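Why does a drum go boom?

I love drums, and I bet you've banged on a pot at least once (me too!). When you hit a drum, the skin on top wiggles up and down super fast. Maybe 100 times in one second! Those wiggles push the air, and the air carries them to your ears.

My favorite band, Hatis, has a drummer with 6 drums. The big ones wiggle slowly, so they sound low. 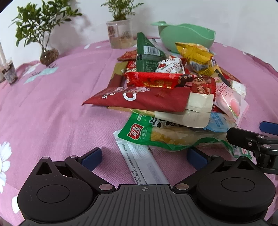
Little drums wiggle faster and sound higher. Pull the skin tighter and it goes higher still. Try tapping 3 different bowls and listen!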